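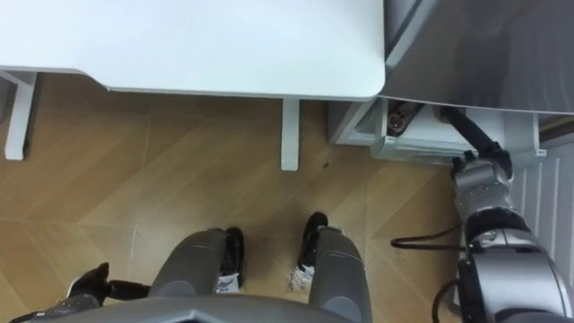 The spring walk-round of the second floor at Oprea House took most of a morning, and I have tried to keep my remarks shorter than last time, when I was told the comments column had "become a memoir." Items are marked OK, FIX, or WATCH. FIX means I expect it done before I come back in November. WATCH means I will be looking at it first when I get through the door, so please don't stand in front of it. The corner room gave me the most to write, starting at floor level with the thin black cable curving across the herringbone, and going up from there to the cabinet by the radiator, which has an opinion about where people's knees should go.

**Inspected by:** Grigore Vasiliu
**Date:** 30/04/2021
**Tenant:** Candoron
**Previous report:** on file, and I have read it, even if others have not

## 1. Floors and walkways

- [ ] **Cable on floor, corner room. FIX.** A cable lying in a curve is a cable that will meet somebody's shoe. Run it along the wall or put a proper cover over it. Tape is not a proper cover. Tape is what I peeled off the hallway in November, together with a certain amount of varnish.
- [x] **Wood floor, corner room. OK.** Nice floor, and it would like to stay that way. No raised planks when I walked it in socks, a test I recommend to anyone with a spare pair.
- [x] **Table legs, floor contact. OK.** I pushed on the white table from both sides and it stayed where it was. If you move it, lift it. Herringbone remembers being dragged over.
- [ ] **Hallway runner. FIX.** The far end has curled up again. I flattened it with my foot and it came back up while I was writing this line.
- [x] **Kitchenette tile. OK.** One cracked tile by the sink, same as before, no sharper than before.
- [ ] **Doormat, main entrance. WATCH.** Slides a little on its backing. It was sold as non-slip and I suppose it doesn't slip if you never step on it.

## 2. Furniture

- [x] **White table, corner room. OK.** Rounded front corner, for which my hip is grateful. The old table had square ones, and it and I were never friends.
- [ ] **White cabinet, corner room. FIX.** The open compartment sits under the overhang of the dark gray top, so anyone reaching in low and standing up fast is going to learn about the overhang. A strip of soft edging would settle it. Movard sells the stuff by the roll. I asked for this in the last report as well.
- [ ] **Contents of same. WATCH.** Keep small things toward the back of the compartment, please, where they can't roll out. The shadow under that top hides a good deal and I would prefer not to find out what with my heel.
- [x] **Tall shelving, storage room. OK.** Brackets are into the wall this time and into something solid. I hung some of my weight on it. I will not say how much.
- [ ] **Heavy boxes, storage room. FIX.** Printer paper is on the top shelf again. It goes at the bottom. Gravity will do the job for you if you wait long enough, but it won't be careful.
- [x] **Chairs. OK.** The one with the bad caster has been thrown out. I had grown used to it.
- [ ] **Step stool. FIX.** Missing, and everyone I asked said it was "around." Meanwhile there was a shoe print on the seat of a swivel chair. I will let you work on that one together.

## 3. Heating

- [ ] **Radiator, corner room. WATCH.** It's the white ribbed one beside the cabinet. Keep paper, coats, and lunch off it. I know it's spring. I also know that this building switches its heating back on whenever it feels like it.
- [ ] **Gap between radiator and cabinet. WATCH.** I would be happier with more room there. If you rearrange, slide nothing closer, and leave enough space that a hand can get to the pipework without the rest of the person getting stuck.
- [ ] **Portable heater, front office. FIX.** Found under a desk behind a tote bag, with a sweater over the bag. The hiding was thorough. Portable heaters are not allowed on this floor, and hiding one under wool is about the worst way of not having one.
- [x] **Thermostat cover. OK.** Locked. Key is with me. You may keep asking.

## 4. Electrical

- [x] **Distribution board. OK.** Voltberg came by and relabeled it. All the labels can now be read, including the one that used to say "don't know."
- [ ] **Extension leads, front office. FIX.** One is plugged into another, which is plugged into a third. Each of them should be in a wall socket or in a drawer. I unplugged the last one in line and somebody's fish lamp went off, so I plugged it back in. I apologize to the fish.
- [ ] **Loose cables generally. FIX.** See 1. What I said for the corner room holds for the whole floor: if it runs where people walk, route it around them. People do not look down. I inspect floors for a living and I don't look down on my own stairs.
- [x] **Kettle and microwave. OK.** Clean cords, clean plugs. The inside of the microwave is not a safety matter as such and I have left it out of the report at some cost to my conscience.
- [x] **Sockets, corner room. OK.** Tested, all of them, with nothing to report, and I was ready to report something.

## 5. Fire and exits

- [x] **Extinguishers. OK.** In date, on their hooks, pins in. The one by the kitchenette has no coat on it this year.
- [ ] **Rear exit door. FIX.** Opens, but needs a shoulder. An exit that needs a shoulder is a wall with a handle. Have the hinge side planed.
- [ ] **Path to rear exit. FIX.** A folded ping-pong table is leaning in the passage. I measured 59 cm left beside it at the narrow point. You want a good deal more than that when the lights are out and everyone is going the same way.
- [x] **Emergency lights. OK.** Ran them for 30 minutes on battery. They held. I sat on the stairs with a sandwich and watched them hold.
- [ ] **Assembly point sign. FIX.** It has turned on its post and is now directing everybody into the neighbor's hedge.
- [x] **Smoke detectors. OK.** All sounded when pressed. My thanks to the gentleman in the front office who shouted each time.

## 6. First aid

- [ ] **Kit, kitchenette. FIX.** Holds 40 pairs of gloves and no adhesive bandages. I don't know what kind of injuries are expected here. Restock the bandages, and the eyewash while you are at it.
- [x] **Accident book. OK.** Kept up. The latest entry reads "stapler, own fault." I have no questions.

## Comments from the tenant, with replies

**On the cabinet edge:** "We feel people know it's there by now."
They do. Visitors don't. I didn't, the first time, and I've got the handwriting of a man holding his forehead in that year's report to prove it. Edging, please.

**On the cable cover:** "Would a rug do?"
A rug over a cable is two trip hazards, one of them with a pattern. Cable cover or along the wall.

**On the ping-pong table:** "Where are we supposed to put it?"
I'm not in a position to say. The storage room has space along the left wall once the paper boxes come down, and they're coming down anyway under section 2. I would even hold the door.

**On the heater:** "What heater?"
The one in the photo I emailed you. Nice sweater.

## Sign-off

FIX items go to the building office when done, one message for the lot if you can manage it. I don't need pictures of each one from several angles, although the before-and-after of the stair rail last time was very moving. Anything still open when I return gets carried over in bold, and the hallway runner already has a bold line waiting.

G. Vasiliu

P.S. If the step stool turns up, put it in the storage room by the door. I'll need it for the ceiling vents, which I skipped today for lack of a stool.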